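Gun Time Should Decide Nothing Below the Front Row
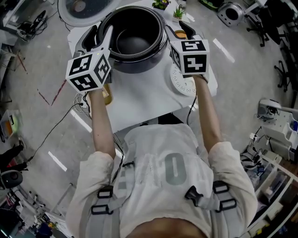
Endang Teoh wrote to me after my last column to say that a race is a race, that the first runner across the line has won, and that an age-group prize decided by a chip is a prize decided by a spreadsheet. I have heard the same view at most finish areas and I think it is wrong for all but a small part of the field.

The terms first. Gun time runs from the starting signal to the moment a runner crosses the finish line. Chip time, also called net time, runs from the moment that runner crosses the start mat. In a small club race the two are nearly equal. In a road race with a narrow start they are far apart, and the gap depends on where the runner stood, which in turn depends on when she got to the corral and how hard she was willing to push forward.

The Arnton Half last September is a fair case. The start was on the service road behind the Mabaso warehouse, two lanes wide, with parked trucks taking up part of one of them. The age-group awards were given on gun time, as printed in the rules. Thoa Lại crossed the start mat 120 seconds after the signal. She lost her age group by less than that. On chip time she ran the faster race over the same distance on the same morning, and the results sheet shows both numbers side by side.

The usual defense is tactical. Runners who can see each other should be able to race each other, and a runner who is leading ought to know it. I accept this for the front of the field. Overall places should stay on gun time, and the people competing for them should start in a marked front section with a qualifying standard. There the two clocks agree to within a second or so and the argument has no practical content.

It fails further back. Of the 428 finishers at Arnton, very few could have named the people they were racing in their own age group. Bibs did not show age. Two women in the same division could run shoulder to shoulder for miles and have no reason to know it. A rule meant to protect head-to-head racing protects very little when the heads cannot be identified.

Endang's second point was that chip timing invites people to hang back, cross the mat late and run in clear road. This is possible. It is also a poor plan. A runner who starts late has to pass everyone slower who started ahead, and on the river path section of that course there is room to pass in only two places. Weaving adds distance. Anyone who gains from it has earned the gain in my view, and an organizer who disagrees can close the start mat a fixed time after the signal.

There is a better objection, raised by Hatem Ashour when the Vondilach 10K changed over. Chip awards cannot be final until the last plausible winner has finished, so the ceremony runs later and some winners have already gone home. True, and the cost is small. Mail the medal. Vondilach does this now, and the entry fee did not go up when it began.

Equipment is sometimes given as the obstacle. It should not be. Any race that already prints a net time has a mat at the start and has already paid for it. The change is one setting in the results software and one sentence in the rules. Where a mat fails, the rules should say that gun time applies to everyone in the affected division, and they should say so before the race.

Seeded corrals are the other remedy people suggest. They help with crowding and I would keep them. They do not fix the clock. A runner seeded correctly in the third corral still starts behind the signal, and her age group may include someone seeded in the second on the strength of a time from years ago.

The Delleo series opens its rules for comment next month. Section 4 still says gun time for all awards. I have asked for it to read gun time for overall places and chip time for age groups, with the mat failure clause added underneath.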